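Tuesday, October 18, 2022
By the manipulation team, Skevport site
Print | E-mail

Progress report to the Jasińska fund, second period

Short one this time, sorry, the arms have had most of our hours. Main news: sorting task is running on both cells and the demo set for it is finished. 393 demonstrations kept, all teleoperated, all with both wrist cameras plus the fixed view. We threw out the ones where the operator hesitated for long stretches over the table.

Task as agreed in April. Toy bricks into bins by colour, red to white, yellow to teal, blue to yellow. The yellow-to-teal rule was deliberate, we didn't want the policy learning to match brick to bin.

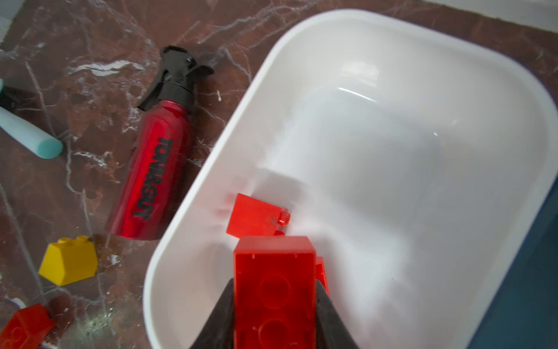 Grasping is the part we're happiest with. Big bricks held across the narrow side are nearly solved. The small single-stud ones still get nudged off before the fingers close, so we've slowed the last bit of the approach and retrained. Better, but not fixed. Clutter stays on the table during training and testing (bottles, scoop and so on) and the policy mostly ignores it now, which it did not do in April.

Releases are the next weak spot. Our rule is that the gripper opens inside the rim, never above it. Bricks dropped from higher bounce, and a bounced yellow in the wrong bin counts as a fail for the whole run. 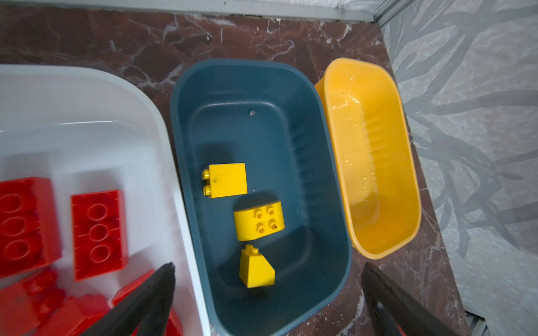

Order of colours: left free in the demos on purpose. Operators at Pultolstead favoured red first and the policy has picked up the same habit. We don't mind this for the single-arm runs. For two arms it matters, they queue up over the same bin and one of them waits. Calum, our scheduler, now hands out the bins so that only one arm can claim each at a time. Costs a little speed, no collisions since it went in.

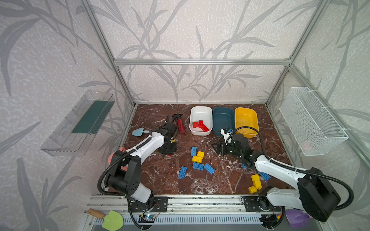

Fixed-camera view of the two-arm cell, reds in the white bin, blue and yellow still on the table.

Numbers. Test target for this period was 90 per cent of bricks in the right bin with single arm, and we have met it on the Skevport cell. Pultolstead is behind, we think its the wrist camera mount, which has a bit of play in it. New mount is printed, going on this week.

Two-arm runs not scored yet. Want the scheduler frozen first.

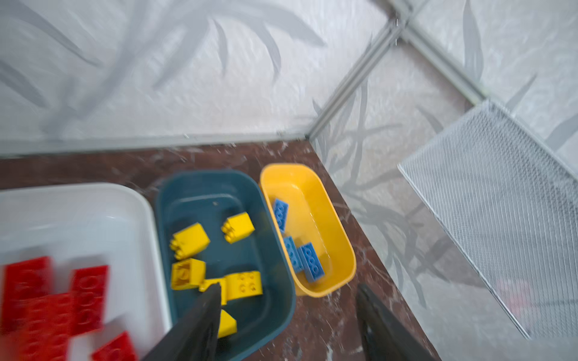
Still open: how to treat bricks that land leaning on each other. Fine for sorting, bad for the counting step later, as the overhead detector merges them. Either we shake the bin or relabel, and relabelling is cheaper. Will decide before the next batch.

Next period
- bring the demo set up to 500, the extra ones mostly small bricks
- 5 new table layouts, none seen in trainng
- score two-arm runs on both cells
- write up the release rule properly

Spending is on plan, no change requested. Sheet to follow seperately.

0 comments | 5 shares
Print | E-mail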